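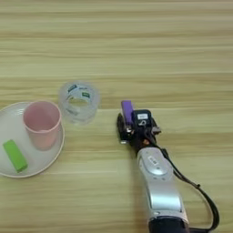 **Ticket 1032 – Trakwood arm kit, purple finger**

Hi again! Still on the Ellport trial unit, and I've done what you asked: tape roll left out on the wood, cup and green block on the plate, then the Tamura pick routine at speed 400. It stopped on try 26 with error 449 (same as before, grr).

I've reseated the cable at the wrist and restarted twice. Could you send the newer firmware, or should I swap the finger first?

Csenge Oláh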